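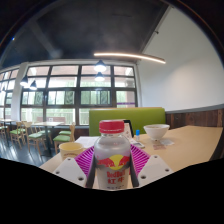 Bottles, lids and jars - quick tips

Posted 2025-01-28 by Woo-jin Ok

Doing this in a rush between loads of washing so excuse the order.

Stuck screw caps. Dry your hands first. Rubber glove, or a thick elastic band round the cap, then twist. Still stuck? Run the cap under the hot tap for a bit, dry it, go again. Don't use your teeth. My dentist charged me 80 for that lesson.

Jam jars. Teaspoon handle under the rim, lever gently till it pops. Wipe the thread before the lid goes back on or you'll be in the same mess next week.

Smelly plastic bottles. Spoonful of bicarb, warm water, shake, leave overnight with the cap OFF. Rinse twice. If it still pongs put it in the recycling, life's too short.

Cloudy glass ones - handful of uncooked rice, splash of vinegar, swirl it about. Works on vases too. Not on the Greltitz decanter with the narrow neck, the rice swells and you will be there all evening with a skewer.

Sticky labels. Soak in warm soapy water, peel from a corner. For the gluey bit left behind, cooking oil on kitchen paper, ten minutes, rub, then wash up as normal. Hairdryer is good for paper labels on glass. Go easy on thin plastic, it buckles.

Squash bottles for the freezer: leave a gap at the top, two fingers at least. I didnt in October and had orange all over the peas.

Small funnel lost again? Cut the top off an old bottle, turn it over. Trim the edge with decent scisors, it's sharp. Good for rice, sugar, birdseed. Keep a seperate one for the shed, never the same one for oil and food!

Loose caps. Jar in the drawer. Chuck any you can't match after a month. Mine was full of lids from Ziltura tubs that we haven't owned for years.

Drying rack. Tall bottles fall over on ours, so I stand them upside down over wooden spoons in the cutlery pot. Looks daft, dries fine.

Never decant bleach or white spirit into a drinks bottle. Not even for five minutes, not even with a label on.

Limescale in kettles next time, got a lot of emails about that one.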